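Rubber bands, ties and seals: storage and replacement
Household notes, updated 5 December 2020

Natural rubber perishes. The process starts on the day of manufacture and is sped up by heat, sunlight, ozone and contact with oil or copper. A band kept in a closed drawer in a cool room will outlast one left on a window sill by several years. The notes below cover bands, jar seals and hose washers, which fail in much the same way.

Checking

Stretch the band to twice its resting length and look at the surface under a lamp. Fine cracks running across the width mean it is finished. A sticky or shiny surface means the same, and a sticky band will mark paper and painted wood if left in place. Discard both kinds. Bands from one bag tend to go at the same time, so when the first one snaps, test the rest.

Jar seals are checked by folding them double between finger and thumb. Any crack at the fold, replace. Flat orange seals from older preserving jars harden before they crack and will not pull down evenly. I replace mine every August before the plums come in, whatever state they are in.

Storing

Keep bands loose and unstretched. A ball of bands looks tidy but holds every layer under tension, and the inner layers are usually spoiled before they are reached. The same goes for bands wound round a door knob or a tap. Use an open plastic bin or a lidded tub, and sort by size only if you use more than two sizes.

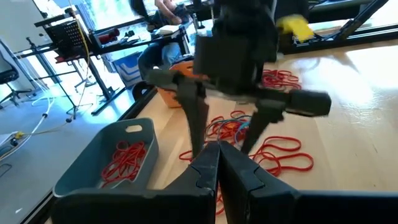 Red rubber bands in a grey plastic bin.

Keep the container away from the boiler, the back of the fridge and any motor with brushes. Motors of that type give off small amounts of ozone, which attacks stretched rubber first. A shelf in the workshop next to the bench grinder is a poor choice. Below 20 degrees is suitable. Freezing does no lasting harm, but the rubber must be brought back to room temperature before use or it may snap.

Talc

A light dusting of plain talc stops bands and seals sticking to each other. Put a teaspoonful in a paper bag with the bands, shake, then tip them into a sieve and knock off the excess. Do not use flour or cornflour, as both draw damp and insects. Wash jar seals before they go near food.

Cleaning

Warm water and a little washing-up liquid. Rinse, dry flat on a towel out of the sun. White spirit, petrol and cooking oil all swell natural rubber and it does not recover fully. For grease on a hose washer, wipe with a dry cloth first, then wash.

When to use something else

Bands are poor at holding anything for longer than a few months. For stored cable, use cotton tape or a hook-and-loop strap. For glued joints, strips cut from an old bicycle inner tube give a more even pull than bands - 40 cm is a useful length - and can be used many times if the glue is wiped off before it sets. Spring clamps are quicker on flat work. I use the small Clamix pattern for box lids and keep the rubber strips for chair rungs and other round parts.

For freezer bags, wire ties or plastic clips are the better choice. Bands go slack in the cold and the bag opens.

Do not put rubber bands on silver or on copper pans. Rubber contains sulphur and will leave a black line on silver, which can be hard to polish out.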